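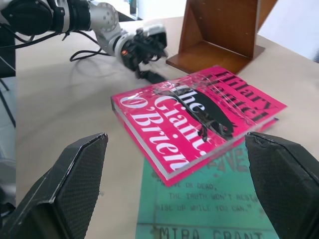
Gripper pads slipping on plastic-wrapped books, clean or replace?

Posted in: Cells and Fixtures > Maintenance

kutt_d
I look after a two-arm table cell that handles library books. Parallel gripper on one arm, multi-fingered hand on the other, wooden stand on the table for the books to end up against. The parallel gripper has started losing the ones in clear plastic covers. Bare paperbacks are fine. It closes, lifts, and the book creeps down between the pads until one corner is back on the table.

The right fingertip is chipped and the textured face doesn't feel like it did when I fitted it. I wiped both pads with a dry cloth and got maybe a day out of it. Grip force is at 40 in the config and I have not touched it since May. Before I order pads I would like to know if people clean these or just swap them.

Darius

pelle_raf
Swap them. A chipped tip is a worn pad as far as I'm concerned. We ran ours at the Trenside site for 300 hours and changed both sides together, whatever they looked like. If you only change the right one, the closing point moves off center and then you are chasing that too.

mvachon
I'd clean first. Slick covers leave a film on the texture and a dry cloth pushes it further in. What I do:

1. Power down the arm and lock it out. Do not do this on a soft stop.
2. Take the pads off. Two screws each on mine.
3. Warm water, dish soap, old toothbrush. Brush along the texture.
4. Rinse, let them air dry completely. Overnight if you can.
5. Wipe with alcohol, refit, torque to whatever your sheet says.
6. Re-zero the gripper before you run anything.

If it still slips after that, buy pads.

pelle_raf
Alcohol dries out some rubbers. Check what the pad is made of before step 5.

mvachon
Fair. It has been OK on mine for two years, but mine are urethane.

kutt_d
Mine came with the Caputo finger set and the sheet just says "elastomer". I'll skip the alcohol.

gdamico
Before anyone buys anything, what is the cover doing? We had this at Skernholm and the pads were fine. The plastic was sliding on the book. The gripper held the plastic and the book moved inside it. Turning up the force made it worse, it only bunched the film.

Look at where the fingers land when you have one held up. 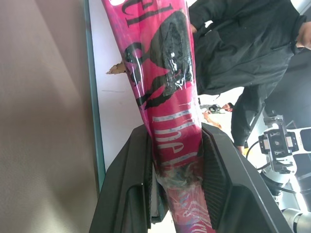
If the film gathers near the pads, then the grip is on film and your pad texture has very little to do with it. On ours I moved the grasp point to where the cover was taped down and the drops mostly went away. Same force, same pads. It cost me an afternoon of reteaching.

kutt_d
OK, the film does bunch on mine. I had put that down to the force setting.

czanetti
Ginevra is right about the film, but I would not leave a chipped tip on there. A rough edge will catch a loose cover and tear it, and then you have scraps on the table. Do both. Also check your cables while the arm is locked out. If the second arm's cables loop across the table, they can get nudged into the work area a little at a time, and you get picks that look like a gripper problem.

pelle_raf
Disagree on moving the grasp point first. If you reteach on worn pads, you will be reteaching again when you fit new ones. Pads, zero, then grasp point. In that order.

gdamico
Depends how long pads take to arrive. Our last set from Pitdale took more than 50 days. I wasn't going to leave the cell off for that.

kutt_d
Update. Washed both pads per Mackenzie minus the alcohol, trimmed the loose bit off the chipped tip with a blade, moved the grasp point toward the taped edge, and dropped the force from 40 to a bit under. Ran 180 picks with covered books. Four slips, all on the same thick hardcover. Before this I would have had four in the first twenty.

New pads are ordered anyway. Cables are now clipped to the back edge of the table, thanks Cosimo.

mvachon
Good numbers. What happens with the thick one?

kutt_d
Its cover is loose all the way round, no tape anywhere. I may just put tape on it.

pelle_raf
Write down your zero offset before the new pads go on. You will want it to compare.

gdamico
And keep the old left pad if it's still good. Handy as a spare.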